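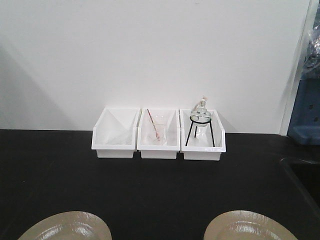
How should glassware be stored on a lab bench between classes?

In open bins against the back wall, one kind of setup to a bin, with the heavy pieces low and the front of the counter kept clear.

That is the short version of what Halima Isah told us when we asked how she runs the teaching lab at Mottram. She took over the room in March, and the first thing she changed was the bench.

"Everything lived in cupboards," she said. "Students had their heads under the counter for the first ten minutes of every session. Things got chipped on the way out and chipped again on the way back."

She moved the pieces used most often into white plastic bins with a low front. The beaker has one, with its stirring rod left standing in it. The tripod has another, and the round-bottomed flask sits in the ring on top.

"A round flask won't stand up by itself, so you have to give it a home," Isah said. "I've seen them left on a folded towel. I don't like that. If the ring is the right size, use the ring."

She leaves a bin empty when she can. Jordan Dunmore, who teaches the evening group of 24, asked her why she didn't fill it.

"I told him it's for whatever turns up," she said. "A stopper, a thermometer, a piece with a crack that has to come out of use. If there's no spare bin, it ends up on the counter."

Dunmore was not sure at first. "I thought they'd get knocked," he said. "I wanted doors. But I can see from the front of the room what hasn't been put back, and I couldn't do that before."

The lab broke 2 flasks last term. Isah did not want to make much of that number. She said the group was careful and the term was short.

The row stops before the wet end of the bench, where the faucet and the black sink are. Isah wants some counter between the two. Her rule is that washed glass goes to the blue pegboard rack first and goes into a bin when it is dry.

"People want to skip the rack," she said. "They shake the beaker twice and call it dry. Then there's water in the bottom of the bin and I'm wiping it out."

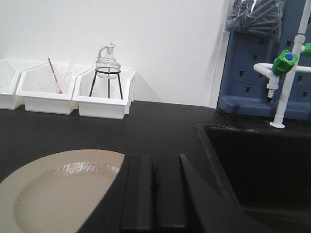
Labels and other arguments

Isah and Dunmore still disagree on labels. He would like one on the front of each bin. She thinks students should know a tripod when they see one.

"We'll probably end up with labels," she said. "He's patient."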